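# Offset

The left unit closed on the ball at 4 millimeters and reported 3.

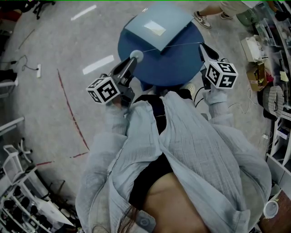
Rongrong Cui wrote back on the maintenance channel that a millimeter was a worn finger pad until proven otherwise, and would Esura please not touch the encoder.

Esura had the encoder cover half off. She put it back and torqued the screws.

The procedure was Tellmont's, revised in May. Hold both grippers over the table. String between the tips, ball on the left, tension by hand. Keep the marker cubes facing up. Close, read, open. Repeat 100 times per side, then change the pads and start over. The Plillon log took each reading and gave it a line number.

At line 61 the reading dropped to 2. At line 62 it went back to 3. She typed both into the notes field - the log had them already, but Cui liked notes.

"Pad," Cui wrote.

She changed the pad. The old one had a groove across it, set at the angle of the string. She bagged it and wrote the cycle count on the bag: 500, which was the service limit, and which the last technician had signed off as 100. The signature was Bolger's. Bolger had moved to the night cell and did not answer messages before four.

New pad, zero set, cable clear of the hinge. She closed on the ball.

4, reported 4.

She ran the series again from line 1. At line 61 she slowed down and watched the tip. It read 4. At line 62 it read 4.

"Send the right side when you have it," Cui wrote.

Esura shifted the ball across, took up the slack, and began the right side.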